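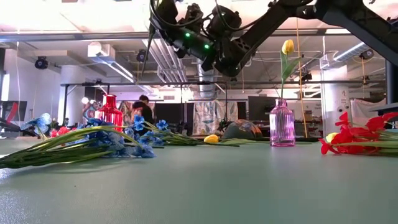

Porkham staff meeting, 6 February 2021
Minutes taken by Niall Morrison

Present: Fasil Tekleab (chair), Urszula Szczepańska, Dariusz Pawlak, Niall Morrison
Apologies: Przemysław Grabowska

1. Last minutes
Agreed with one correction. The January order total was 861 stems, all artificial.

2. Arranging station
Fasil said the arms will stay on vase work through the end of the Witkowska order. Urszula asked who signs off an arrangement the arms have made. Agreed that a person does, and that person's initials go on the sheet.
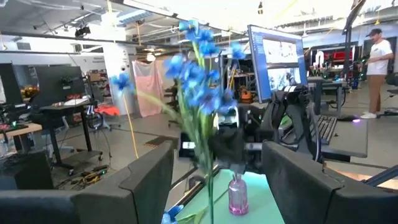 Hours were the main worry raised before the meeting. Fasil confirmed that nobody's hours are being cut while the arms are on trial. Dariusz said the job has changed all the same, and he now spends more of his shift watching than arranging. He also said blue flowers bunched in a small pink vase hide a good part of the second arm from anyone looking across the table, so the person watching should be free to move to the other side. Agreed. Watching shifts will be 50 minutes, then a change of person.

3. Training
Urszula has finished the Stememora course and can now stop, restart and reset both arms. Dariusz asked for the same training before he takes a late shift alone. Fasil will book it. Niall asked if the extra duty means a change in pay grade. No answer yet; Fasil to raise it with Nurico. 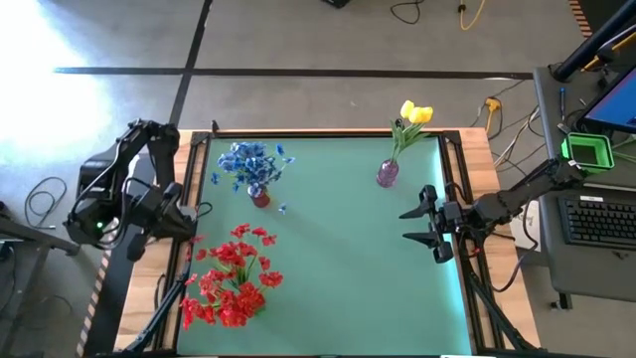

Until that is settled, no one is to be put down as operator on the rota without agreeing to it first. Dariusz wants this in writing. Niall to send a note to all six staff.

4. Other business
Cables on the floor by the table: Urszula to ask for covers. Przemysław sent word that he would like to stay on hand arranging. Noted.

Next meeting to be set once Nurico replies.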